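Hand-held gripper build: questions we keep getting

Page kept by Custódio Azevedo for the Fulgate shared workshop. Last gone over in April, after the second set of fingers.

What are you building?

A gripper you hold in your fist, with a wide-angle camera on it. You pick things up with it, the camera records, and the recordings are supposed to teach a robot arm to do the same. I say supposed to because we have the gripper and we have the recordings, and the arm is still two motors and a base plate on the Lanititz bench.

Does it work?

Define work. It opens and closes. It records. Whether anything learned from those recordings will ever pick up a cup without a person standing next to it, I don't know, and I'd be wary of anyone who says they do after a month of evenings.

I read that you only need 50 demonstrations. Is that true?

I read that too. I have yet to see it happen on a table I was standing next to. We set ourselves a target of 400 for one task, putting a cup where it's wanted, and so far we have kept 142. The rest of what we recorded went in the trash. Mostly the tracking lost its place, and a few times the person holding the gripper put a thumb over the lens.

Why such a wide lens? Everything comes out bent.

It does, and straight walls turn into bowls. The argument for it is that the tracking software needs fixed things to hold on to, and a wide lens sees far more of them than a narrow one would. I was against it at first. A narrow lens made nicer video and much worse tracking, so I lost that one.

The price is that the ceiling light ends up in the recording whenever the gripper tilts back, and it blows out to plain white. I don't trust any clip where the light takes up that much room.
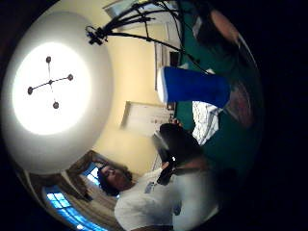

Turning the exposure down helps with the light and makes everything on the table darker, so pick your problem. We lock it before each session and leave it alone. Auto exposure drifts in the middle of a grab and I've never been able to make sense of those clips afterward.

Can I print the whole thing?

You can print the body, the trigger and the fingers. Buy the screws, the bearings and the linear rail. The Uysal drawings we started from say the rail can be printed as well. Ours jammed 6 times in one evening and then we bought a metal one.

What about the Trikent fingers?

The soft ones, yes. They grip well. They also tear at the root, and the fix on the drawing – a thicker web – makes them too stiff to wrap around anything. We print spares. If somebody has a version that lasts, bring it in and let me pull on it.

Do I need to know how to program?

To build it, no. To get anything useful out of the recordings, yes, or you need a friend who does. Be suspicious of guides that skip this part. The mechanical side took us a few weekends, and the software side isn't finished.

Can I use it on my own kitchen table?

Sure. Clear recordings from a real home would be more use to us than another pile from the workshop. Three things to watch:

Move slower than feels natural. Fast swings blur and the tracking gives up.

Don't start with the lens up against a blank wall. Give it a few seconds of the room first.

Anyone else in the room will probably be in the recording. Ask them before you start.

Will this save me any work around the house?

No. Picking up a cup four hundred times is more housework than I normally do in a year.

Is it safe for kids to use?

The hand-held part has no motor in it. The fingers pinch a little. The arm is a different matter, and when it's running we'll want a stop button on the bench and grown-ups only within reach of it. That rule isn't up for a vote.

Where do the recordings go?

On a drive in the locked cabinet. We don't post them. If you recorded something and want it deleted, tell me the evening and the task and I'll take it off.

When will the arm be done?

I've stopped giving dates. The elbow bracket has been redrawn twice and the new one still flexes – you can see it move with a bag of sugar hanging off the end. If you know how to stiffen it without doubling the weight, leave a note on the Lanititz bench.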